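The great soda break, week four

1/10/25

So I gave up soda. Well, mostly. If you've read this blog for any length of time you know I was a two-cans-before-lunch kind of person, and you also know I once drove across town in the rain because the Rullar market near me had run out of the cherry one. Those days are over (I think!).

It started back in December when I was cleaning out the car and found 9 empty cans under the passenger seat. Nine! I don't even drive that much. I sat there with a trash bag in my lap and decided I was going to drink water like a grown-up, starting the next morning.

The first 4 days were rough. I had a headache right behind my eyes and I was short with everybody at work, including a very nice man from Basard who only wanted to know where to leave the printer paper. I'm sorry, printer paper man. By the second week the headache was gone but I was bored out of my mind. Water is fine. Water is also just water, and by three in the afternoon I wanted something that tasted like a treat. 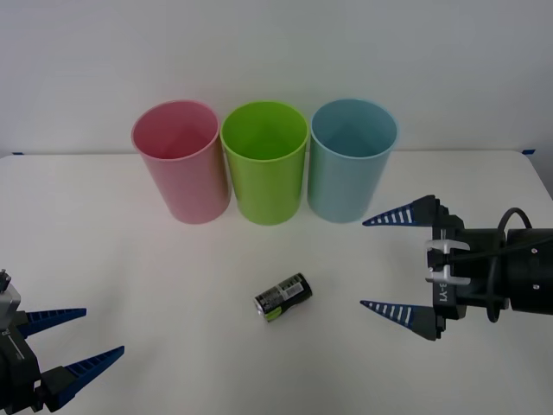 Anyway, what got me through was fizzy water with a splash of something in it. I buy the plain store kind, and then I go a little wild with the extras. Lime juice is good. A spoonful of the syrup from a can of peaches is very good, though I realize that's cheating. Panganiban, the little grocery by the laundromat, sells a calamansi juice that I now keep in the fridge door at all times, and if I had to pick one favorite it would be that, with lots of ice and a tiny pinch of salt. Don't skip the salt.

Things I tried and won't be trying again: cucumber (tastes like a spa, and I don't mean that nicely), cold mint tea mixed with bubbles, and vinegar. I know some of you swear by the vinegar. I had two sips and poured the rest on the weeds by the back step.

I was also keeping track of the money, because a can from the machine at work is $1.66 now — when did that happen? I've been dropping what I would have spent into a jar, and once it hits 100 dollars I'm taking myself to dinner at Midisia and getting the lamb. At this rate that should be well before May.

And yes, I had a regular soda on New Year's Eve. It was way sweeter than I remembered and I drank the whole thing anyway.

If you have a fizzy water mix you love, leave it in the comments. I'm almost out of calamansi and it's supposed to snow all weekend.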